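Rullar (character)

Rullar is a fictional character in the comic book series Seketti, created by writer Tassanee Nuchit and artist Ketsara Srithong. He is a former salvage diver whose body can absorb and store magnetic force. Introduced as a minor opponent of the title team, he later became a regular member of the cast.

Publication history

Rullar first appeared in Seketti #2 as an unnamed guard and was given a name and an origin in later issues. Nuchit had planned to write him out at the end of the first storyline, but kept him after Srithong redesigned the costume and gave him the heavy collar seen in all later appearances. The series ended with #53. A one-shot, Rullar: Low Water, went on sale on Apr 14, 2023.

Fictional character biography

Rullar grew up in the harbor city of Meireles, where he and his older sister Temik worked on wrecks for a private salvage company. During a dive at 800 feet, the pair opened a sealed cargo hold and were exposed to the ore inside. Temik was lost and presumed dead. Rullar reached the surface with his powers active and wiped the ship's navigation records by touching the console. 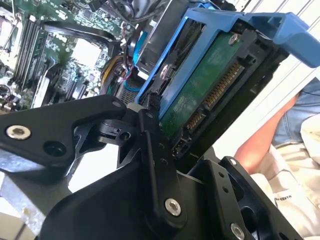

A blue hard drive caddy near an open computer motherboard.

The company held him for a year and used him to destroy the stored records of its rivals. He was freed when the Seketti team raided the building, although he fought against them for most of that story. He joined the group after learning that Temik was alive and leading the Meireles harbor guard. The two meet again in the "February" storyline, in which Temik offers him a post and he refuses it.

Powers and abilities

Rullar draws in magnetic force from nearby objects and releases it as a pull or a push. He can lift 4000 pounds of iron or steel at full charge. Stored data on magnetic media is erased on contact – an effect he cannot turn off without the collar. He has no power over wood, glass or copper. He is also a trained diver and welder.

Other versions

In the alternate timeline of Seketti #53, Temik survives the dive with the powers and Rullar is the one lost. She wears a version of his collar and uses his name.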